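4.2 Planning a multi-day route

Note: Complete section 4.1 (Account and region) before planning a route. The Hivovdale map must be downloaded in full.

1. Open Jatance and select Routes, then New.
2. Enter the start point and the end point.
3. Set Stages to 4 or more. A stage ends at a campsite, hut or road.
4. Set Maximum climb per stage. The default is 700 meters.
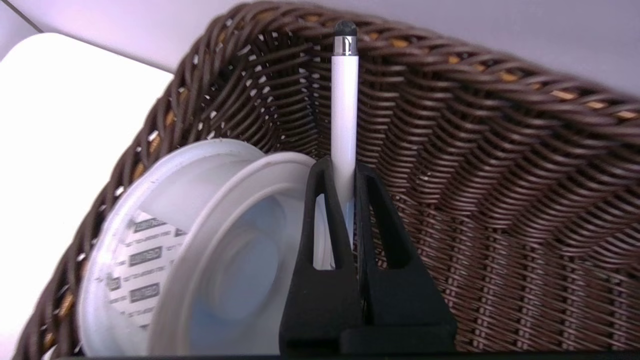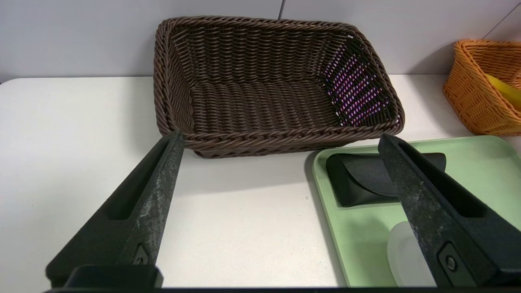

5. Select Check water. Stages longer than 13 miles without a marked source are shown in red.
6. Move the stage end, or add a resupply point.
7. Select Save offline.

Caution: Water sources are seasonal. Confirm them with the local ranger station before departure.

Note: Guided routes are locked. To change a stage, contact the guide listed under Route owner.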